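How I Put Together a One-Page Pitch for a TV Format

Oct 17, 2021

I get asked about pitch pages a lot, mostly by people who have a great idea for a show and a 34-page document nobody at a production company is ever going to open. I wrote one of those myself once. It was for a baking-and-boats thing called Nudwood and I was so proud of it (it had a map!). It got me one polite email.

So these days I do a single page first and worry about the rest later. My method goes like this.

What you need

A blank document, a timer and the messy notes you already have. I use Undero for my notes, but a paper pad is fine.

Step 1: Write the logline

Set the timer for 20 minutes and write the show in one sentence. Say who is in it, what they have to do and what happens if they mess up. My second format, Poulain, started out as "a warm and funny look at small-town restaurants," and you can't make an episode out of that. It got better once I wrote "Two rival cooks swap kitchens for a week and have to keep each other's regulars happy." You can see the show right away – you can even guess where the arguments will be.

Step 2: Describe one episode

Just one! Start at the opening minute and go to the end, in present tense. Keep it under 200 words. If you get stuck in the middle, your format probably has a hole there, and it's much nicer to find it now than in a meeting.

I like to put my act breaks in the margin while I do this. Four is plenty for an hour.
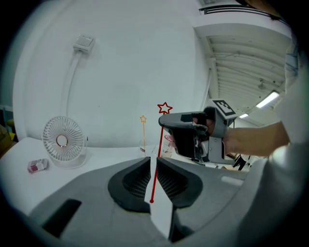 Step 3: Say what repeats

Buyers want to know what comes back every week. List the things that never change, like the swap, the deadline or the final dinner. Then list what does change, usually the people and the place. When I did this for Poulain I had eleven "fixed" items, and I cut it down to five over a very long coffee.

Step 4: Add the money line

You don't need a budget yet, but do give a hint of size. One location or several? Studio or on the road? How many shooting days? I write it as one plain line near the bottom and leave actual dollar amounts off the page.

Step 5: Cut it down

My first drafts always run long. The last one, for a quiz called Bultbridge, came in at 1,055 words, and I had to lose more than half of it. Adjectives go first, then anything about how much I love the idea. Read it out loud when you're done – if you run out of breath, split the sentence.

Put your name, email and phone number at the bottom and save it as a PDF. I forgot the phone number on 50 printed copies in February and wrote it on every one by hand.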